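Group wiki > Manipulation > Notebooks > Kitchen sim

Saturday, August 1, 2026

Weekend session, office quiet, so I had the whole render box. Picking up the right-arm timing problem that Brian left open in the tracker.

Recap for Lutfa, who was away. The kitchen task in Clurkia runs both arms from one policy. The policy puts out action chunks and a small executor plays them back to the joint controllers. Since the merge the right arm has been hesitating near the glass, with a little stutter just as the fingers ought to be closing. Left arm looked fine, but on this task the left arm has next to nothing to do, so that tells us very little.

First thing I checked was the clock. The executor stamps each chunk when it leaves the policy server and the controller compares that with sim time. With rendering on, sim time falls behind wall time, and the executor was using wall time for one side of the comparison. So chunks were being treated as stale and trimmed from the front. At a trim limit of 300 ms we were throwing away the start of nearly every chunk whenever the renderer was busy. With rendering off the bug vanishes, and that explains why Hsin-yi could never reproduce it on the headless runs.

Changed both sides to sim time. Dropped the limit to 200 ms to see if anything complained. Nothing did.

Second thing, and I am less sure of this one. Where two chunks overlap we blend them linearly, joint by joint. Fine for the forearm. For the gripper it means a "close" in the new chunk gets averaged with an "open" in the old one, and the fingers sit halfway for a few steps. I have put the gripper channel on a plain switch: newest chunk wins. Arm joints still blended. Dilruba, you wrote the blender, so please shout if there was a reason to treat them all the same. I couldn't find one in the commit notes.

Replayed the same seeds before and after both changes. The joint traces are much cleaner on the right side, no flat spots. I haven't looked at success rate yet and don't want to quote one from a handful of rollouts.

Also noticed while I was in there:

- the Mullik exporter still writes left hand joints in the old order. Harmless at the moment, the loader reorders them, but it will bite somebody.
- letterbox padding is applied before the resize in the viewer and after it in the training loader. Need to check the two give the same pixels.
- log line for trimmed chunks was at debug level. Moved up to warning.

Frames out of the viewer, same kitchen layout, right gripper holding the glass in the first:
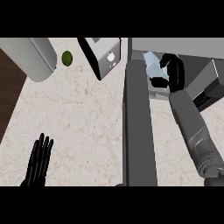
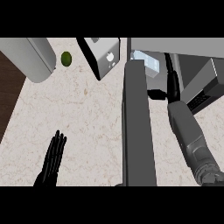
Arif Barua
Controls and tooling, kitchen sim

Still to do. Run the full seed list overnight with rendering on, then again headless, and diff the executor logs. If the clock fix is right the two should show the same number of trimmed chunks, ideally none. Branch is pushed but not merged — I'd like Brian to read the timestamp change first, as it touches the Eston driver too and I can't test that from here.

The gripper switch is behind a config flag, off by default. Turn it on in the executor section if you want to try it. Don't mix flagged and unflagged runs in the same results folder, the summary script doesn't record which is which. I'll add that on the next pass.

Last updated by Arif Barua, same day, evening

Contact the manipulation group | Back to top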